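Prydderch Workplace Support
Ticket 4000-41
Subject: Table by the pillar rocks when anything is put down on it
Site: Skirkent, first floor
Raised by: Lleucu Ruddock
Assigned to: Siwan Penry
Opened: 08/03/2026
Priority: Normal
Status: Closed

Lleucu Ruddock wrote:
The wooden-topped table near the concrete pillar has started to rock. If you put a tin or a full cup down near the front, the top dips and then comes back. Yesterday the salt went over twice. We have a large sheet of cardboard standing up along the back edge and that slides as well, so whoever is at the table ends up holding it with one hand. It was fine before the furniture was moved round. Can someone look at it, or can we have one of the tables from Neltbridge?

Siwan Penry wrote:
Thanks. No spare tables at Neltbridge, they went to Kemonby last month. Before I come up, could you check two things?
1. Does it rock with nothing on it?
2. If you push down on a back corner, does the foot lift, or does the top move and the foot stay put?

Lleucu Ruddock wrote:
Cleared it and tried. Still rocks with nothing on it. The foot stays on the floor and the top moves. You can hear a click from underneath when you press the front edge.

Siwan Penry wrote:
That sounds like the fixings between the leg and the top. Please don't lean on it until I've been. Small things are fine to leave on it.

Kamrul Khan wrote:
Adding to this as I use the same table. I folded some card and pushed it under the foot last week, thinking it was the floor. It made no difference so I took it out again. The floor is level there, I put a spirit level on it. Also the top has a very slight slope to the front now — a round tin on its side rolls off.

Siwan Penry wrote:
Visited this morning. Turned the table over on a blanket. Four screws hold the top to the leg plate. Two at the front were loose and one of those had stripped its hole. The two at the back were tight. The leg itself is sound and there is no crack in the top.

Done today:
Tightened the good front screw and checked the back pair.
Took out the stripped screw, filled the hole with glue and a hardwood plug, left it to set.
Wiped the underside, as there was old tape on the plate stopping it from sitting flat.

Still to do: drill the plug and fit a longer screw. Table to stay upside down until then, please.

Otis Esposito wrote:
Can it go back up by tomorrow afternoon? We have the kitchen things in a crate on the floor and people keep stepping round it.

Siwan Penry wrote:
Yes, the glue needs overnight. I'll be up mid-morning.

Siwan Penry wrote:
Plug drilled, longer screw in, all of them done up evenly. Table back on its foot. Pressed hard on each corner and got no movement and no click. Rolled Kamrul's tin on its side in the middle and it stayed where it was.

On the cardboard: that is a separate problem. It will always creep a bit on a smooth top. Stand something with some weight against the bottom of it, or use a strip of low-tack tape along the back edge. No screws or pins into the table, please.

Lleucu Ruddock wrote:
Tried it with everything back on and it feels solid. No rocking at the front. We have stood a food can against the cardboard for now and will get some tape. Happy for this to be closed.

Henryk Tomaszewski wrote:
Closing. Siwan, please put the longer screws on the parts list, as there are other tables of the same make on that floor. If the click comes back, reply to this ticket and it will reopen.

Attachment (1)
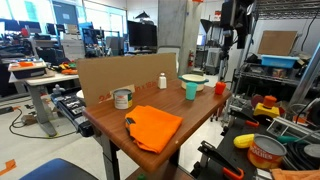
Table back in use, cloth at the front and can against the cardboard.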